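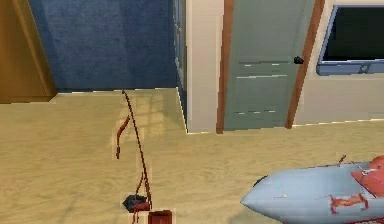 3.2 Rooms and viewing conditions

Participants judged the size of twelve virtual rooms, all built on the same floor plan and furnished from the same small set of items. Only the wall color, the floor color and the amount of furniture changed between versions. Ceiling height was held constant. Wall colors were chosen in a pilot run in April, in which a separate group sorted paint samples into "light," "middle" and "dark" piles. We kept the samples that were sorted most consistently and dropped a red that split the group.

The dark blue wall is of most interest for this section. Earlier work in our group (the Drultison survey of rental apartments) found that tenants in rooms with one dark wall gave larger estimates of depth than tenants in rooms painted white throughout. That survey could not separate paint from furniture, as people who paint a wall dark also tend to own different things. The rendered rooms let us vary the two independently.

Floors were either light wood or gray carpet. A light floor against a dark wall gives a strong edge at the base of the wall, and we expected this edge to help people place the wall in depth. Furniture was kept low or set against the walls. Figure 4 gives one view from the dark wall, light floor condition.
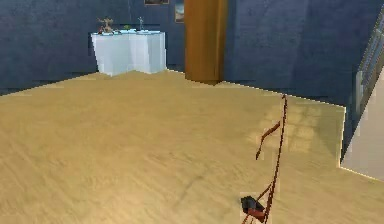
Figure 4. Dark wall, light floor condition, with a white table placed against the far wall and small objects on top.

Each person saw the rooms on a desktop monitor in an office with the blinds down. They typed an estimate of the distance to the far wall in feet, then rated how confident they were on a seven-point scale. There was no time limit, but most answered quickly. Order was shuffled for each person, with the rule that two rooms with the same wall color could not follow each other.

3.3 Sample and exclusions

We recruited 212 adults through the Civer housing panel. Of these, 22 were removed before analysis: most had failed the color vision check, and the others had given the same number for every room. Exclusions were decided by one author who had not seen the condition labels. Panel members who had taken part in the Drultison survey were not invited.

Estimates were converted to a ratio of judged distance to modeled distance, so that a value of one means a correct answer. Ratios were log transformed. We fitted a mixed model with wall, floor and furniture as fixed effects and a random intercept for each person — a random slope for wall color was tried and did not converge. The same model was then run on confidence ratings without the transform.

Tamsin Bright carried out the color measurements and wrote the script that checked each monitor before a session. Monitors at the Cunodar site ran slightly cooler than those at Azar, and site was entered as a covariate for that reason.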